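4.3 Test procedure and first results

For the drawer task we compared two policies on the Nundell arm. The first policy was trained with our own demonstrations only, and the second one was first trained with the Bulel set and after that with the same demonstrations. Each policy had 30 trials. In every trial the robot must open one drawer, put one object from the top into it, and close it again.

The first policy failed in 6 trials and the second in five. This difference is too small to make a strong conclusion. Most failures of both policies were in the closing step, when the finger passed beside the front panel and did not push it. In the next chapter we repeat the test with a lower cabinet.

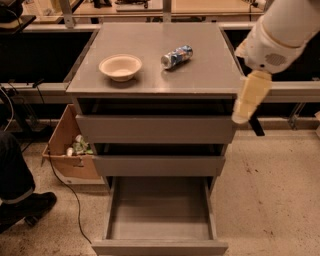
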